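Skondell Two-Arm Operator Guide
Section 9: Dropped objects and head tilt faults in the simulated kitchen

This section covers what to do when the robot loses an object during a run, or when the head view drifts away from level. Both conditions raise fault 291 in the session log. The steps apply to the Drurkton kitchen room loaded in the simulator. If you are running the same program on hardware, read the caution at the end of this section first.

9.1 When the fault appears

Fault 291 means the program expected a closed grip with an object between the fingers and the finger position did not agree. The usual causes are:

The object slipped during the lift.
The head view was tilted past its limit, and the target position was computed from a bad floor angle.
The grip was commanded before the arm had reached the counter.

The program holds both arms where they are and stops the base. The log keeps writing. Do not press Resume yet. Resume repeats the last motion from the current pose, and if the pose is wrong the fault comes back within a second or two.

9.2 Hold and check

1. Press Hold in the session panel. The status line changes from FAULT to HELD.
2. Open the head view.
3. Compare the floor planks with the horizon guide. If the floor runs at a steep diagonal, the head is tilted and you need to complete 9.3 before anything else.
4. Check both grippers. An open gripper with space between its fingers has lost its object or never had it.
5. Look over the floor as well as the counter. Small items are easy to miss at a distance.

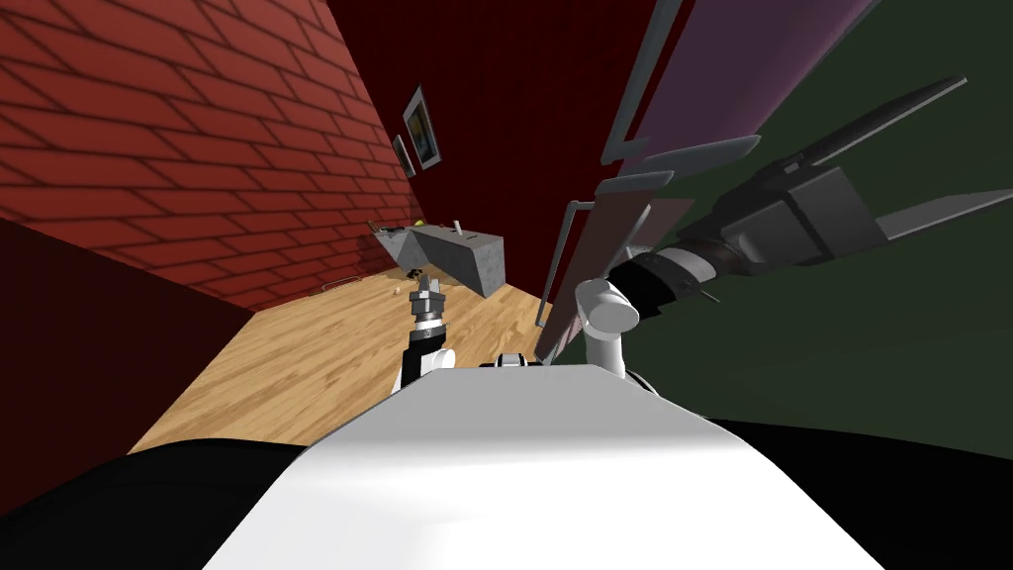
6. Write down the step number shown beside the fault. You will need it in 9.4.

Note: The finger sensor reads 0 for both "open" and "not reporting." Always confirm by eye before you trust it.

9.3 Level the head

1. Select Head, then Manual.
2. Bring the roll value to zero in small moves. Wait for the view to settle after each one.
3. Bring the pitch value to 33. This is the working pitch for counter tasks in this room.
4. Select Save Pose. If you skip this, the next reset restores the tilted pose.

If roll will not go to zero, the neck joint has lost its reference. Close the session, reload the room, and run Home All. Homing takes nearly 70 seconds, and the arms will move through the space in front of the torso while it runs. Do not send commands during this time.

CAUTION: Never level the head with the base enabled. In release builds before August, a head move could be read as a steering input.

9.4 Clear the grippers and return to the task

1. Select Left, then Open. Repeat for Right. Do this even if both look open.
2. Raise each arm until the gripper is clear of the counter top. In the head view a gripper may overlap the counter when it is well short of it, so use the side view to judge the gap.

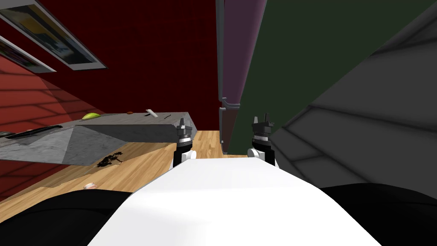
3. Back the base away from the counter by one step.
4. Open the object list and find the item the program was handling. If its height is the floor height, select it and choose Return to Start.
5. Enter the step number you wrote down in 9.2 and subtract one.
6. Press Resume.

Items left on the floor stay in the collision model. If the base drives over one, the run ends with a contact error and has to be started again from the beginning.

9.5 If the fault repeats

Stop after the third fault at the same step. Further tries fill the log, which holds 1000 entries and then overwrites the oldest ones, including the first fault. Export the log and save a still of the head view with it.

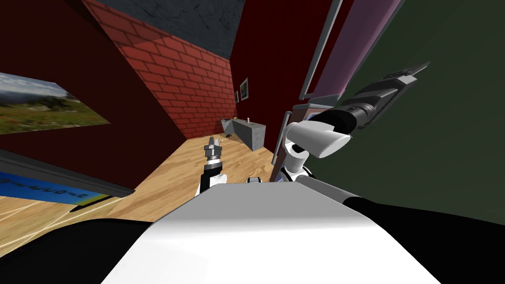
Page last changed: August, R. Bepari

Send the export to the Nultemside support desk with the following:

The step number and the number of tries.
The roll and pitch values before you leveled the head.
The name of the object.
Whether Home All was run.

Rizwan Bepari handles reports on head tilt. Grip faults with a level head go to the general queue.

9.6 Caution for hardware users

Fault 291 on a physical robot leaves the arms powered and holding. Keep out of reach of both arms. Press the emergency stop before picking up anything that has fallen, and support the forearm if the brake is marked for service. Return to Start has no effect on real objects. Put the object back by hand, step outside the marked area, and release the stop before you continue from step 5 of 9.4.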